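Monthly walk-round, staff kitchen and stores, Brusine building, September
Done by: Kaja Zariņš
Copy to: Tapio Sjöberg, Jaanus Paulauskas

Marks used: OK, FIX (repair within the month), NOW (same day).

## Exits and fire

- [x] Back stairs clear - OK
- [x] Extinguisher by stores door, pin and seal in place - OK
- [ ] Fire blanket on its hook - FIX. The hook is bent and the blanket slides down when the door is shut hard. I put it back two times during my visit.
- [ ] Door closer, stores - NOW. It stays open at 91 degrees and does not return. Jaanus has adjusted the screw, please look again next month.

## Electricity

- [x] Kettle and toaster leads, no damage - OK
- [x] Test button on the breaker, trips correctly - OK
- [ ] Extension lead behind the fridge - FIX. It is the old Travik one with 2 sockets. I would like a fixed socket there. Tapio has the quotation from Kütt and must only sign it.

## Worktops and sharp tools

Vaida Pētersons asked me to write more under this point, as last time I put only "OK" and the new people did not know what was checked. 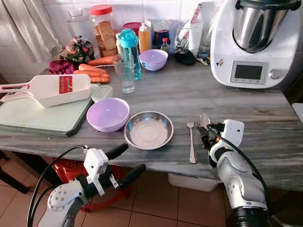
Knives are to be kept in the block or in the drawer with the divider, and washed one at a time. I found one in the sink under a plate, and this is marked NOW. While food is being prepared, many things lie out together, bowls, vegetables and cutlery, and a fork can be right next to the knife, so please look before you reach. Cutting boards are in good order, except the green one, which has deep cuts and should be thrown away.

- [x] First aid box, plasters filled up - OK
- [ ] Eye wash bottle - FIX, expires this month

## Floor and water

- [x] Drain cover sits flat - OK
- [ ] Mat at the back door - FIX, the corner turns up
- [x] Hot tap, warning label readable - OK
- [ ] Water meter cupboard - the reading is 3,616 and the floor inside is dry, but the lock is stiff. Birutė Ramanauskas has the only key - I ask for a second one.

The walk-round took nearly 15 minutes longer than usual. Items marked FIX go to Motance with the next order, and Jaanus will sign them off on this same sheet.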